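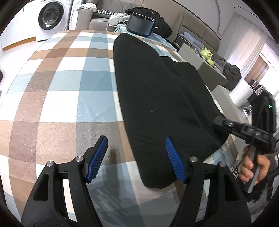

Board index > Shop floor > Automation

Folding cells: who gets the other half of the job?

tzan_nightshift
Posted 9/19/26
Clernix put two folding arms on our line at the laundry in the spring. Head count is the same, before anybody asks. What changed is that I used to fold and talk, and now I unjam and fill in a form. There are 698 forms in the binder. Anyone else been promoted to form?

ironing_dolores
We got the Imau version. My wrists quit hurting in 5 weeks, so I'm not signing the petition. The talking I do miss. You can't gossip with an arm, it only knows towels.

Vinis_fan
Only towels is right. 125 an hour on a good shift, then somebody sends down a cardigan and the whole cell sulks.

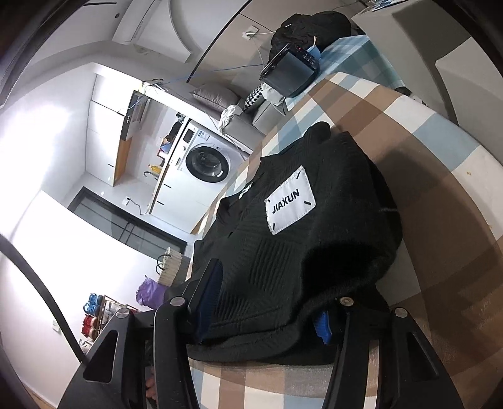 Knitwear is where our jobs still are, and management hates hearing it. Ribs stretch, collars flop, and the arm wants an edge it can trust. Put a black sweater with little white buttons and a stitched-on JIAXUN label down on a plaid cover and any new hire knows which way is up. Our cell would try to fold the plaid.

tzan_nightshift
Give it a year.

Vinis_fan
They said that last year – I have the memo.

ironing_dolores
Disagree with both of you. It'll learn sweaters fine. What I want to know is who gets the hours. Ours went to "training," meaning I show the thing how to do a sleeve at the same pay as doing the sleeve.

tzan_nightshift
You get paid for training? We got a lanyard.

pressroom_lou
Ask for a teaching rate in writing. We did. Took until September and it's small, but it's on the stub.

ironing_dolores
Which line on the stub? Mine just says code 3209 and payroll won't tell me what that is.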